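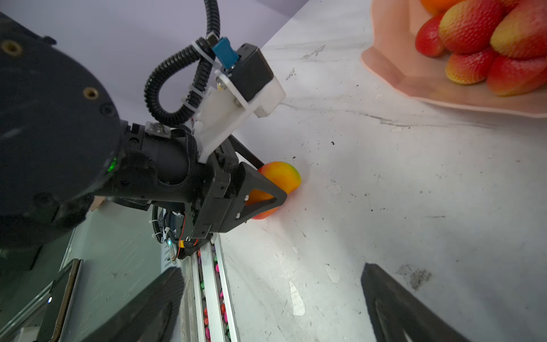
*Photo: Kanini Nyanda*

**How many demonstrations before I can stop? (two-arm fruit pick, imitation learning)**

Posted by Kanini Nyanda, March 29, 2018

I'm teaching a two-arm setup to move fruit to and from a plate by teleoperating it and recording everything. The policy gets the wrist cameras plus one fixed view. I have 44 episodes so far and a sore neck.

Trained on those, the arm goes to the right neighborhood, closes its fingers with great confidence, and misses by the width of a finger. Every time on the same side. My loss curve is beautiful. I could frame it.

Do I just need more episodes, or am I recording the wrong ones? The Homow docs say "collect sufficient data," so thanks, Homow. I should add that two of us take turns driving, and we have different habits. I come in low and slow. My colleague does not.
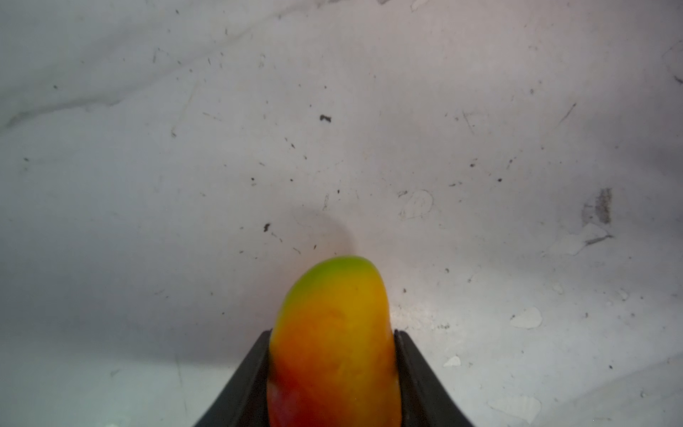
The grasps themselves are fine when a person is driving. I keep only the clean ones and delete any episode where I fumble and have to go back for a second try.

---

**Lajos Takács**

Stop deleting the fumbles. If every episode is perfect, the policy never sees what being a little bit off looks like, so when it ends up a little bit off it has no opinion on the matter. Keep the episodes where you miss, back up and get it. Throw out the ones where you drop the thing on the floor and swear.

Other stuff, in the order I'd try it:

- Check that the camera streams and joint readings line up in time. A miss that always lands on the same side smells like lag or a shifted camera mount. We lost most of January to a 100 ms delay on one wrist camera.
- Move the fruit between episodes. More than you want to. People think they're being random and then put it in the same 2 spots all day.
- Pick one driving style, or label who drove. Averaging "low and slow" with your colleague gets you an approach neither of you would be proud of.

After that, go to 100 episodes and look again. I wouldn't go further until you know what the misses have in common.

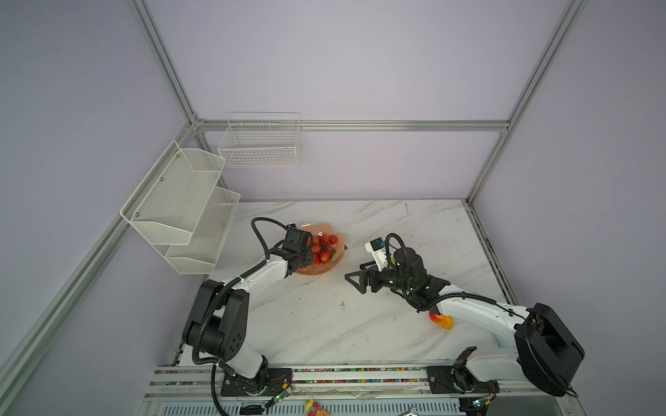 *Both arms at the table, tomatoes in the bowl, mango under the right arm. Added by Kanini after Lajos asked for the wide view.*

Thanks, that helps. I'd start with the mango there, short of the bowl, and leave the left arm to its tomatoes.

---

**Jabari Mussa**

more data

---

**Neema Okoth**

Agree with Lajos on timing. Before recording anything new, replay 8 of your old episodes straight through the arms with no policy involved. If the replay misses too, your data is fine and your clocks or calibration are not. It takes an afternoon and you get to sit down for it.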